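# Taking a group to the Wirholm open day, worth it?

**slaoui_fan**

Hi all! I help run a club for home health aides and we've been offered 17 spots at the Wirholm open day on Thu 30 July. The flyer says there's a care robot demo in the practice ward, plus a talk. Has anybody gone to one of these? A few of our members have bad knees and I don't want to drag them all the way to Furncombe to watch a video in a lobby. Also, is there somewhere to sit, and can you ask the people running it stuff, or is it one of those stand-behind-the-rope things?

---

**Furncombe Fern**

Went in April with my sister-in-law and yes, go! It's a real demo and you get to talk to the crew the whole time. They run it in groups of 18, so you'd all fit in one slot with a seat to spare, but ask for the morning. The afternoon group got started late when we were there and the talk got squeezed down to 9 minutes (it was the better half for me, so that would have stung).

Chairs are the weak spot. There's one short row along the side and the rest of us stood. If you email ahead they'll bring in more — I saw them do it for a school group.
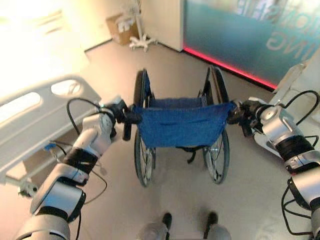 My own interest was wheelchairs, having pushed my dad's around for years, so I parked myself close for that part and asked way too many questions. The robot takes the chair from behind with one gripper on each push handle, pretty much the way you or I would, and there's a hospital bed right there on the left, so you get a feel for how tight the space is in an ordinary room. I asked about the sagging in a fabric seat like that blue one, and whether a person's weight changes how it has to push. They said yes, a lot, and that they only practice with empty chairs on visitor days. I also asked about brakes. The answer was long and I didn't follow all of it, but your aides probably would. Have them bring questions about thresholds and carpet too, the floor in there is smooth and light gray and nothing like my dad's hallway!

Parking is free behind the Nillano building. Bring a sweater.

---

**ward_nine_nights**

It's ok. Slow. If your people are expecting it to zip around they'll be bored, and the coffee is bad.

---

**pushrim2000**

Agree with Fern on the morning slot. One thing to add: the entrance on the Nillano side has steps, so for the bad knees use the door by the loading bay and ring the bell. You have to tell the front desk beforehand or they won't open it. I'd also skip the talk if anyone needs to leave early, you can get the slides by email afterward if you put your name on the sheet.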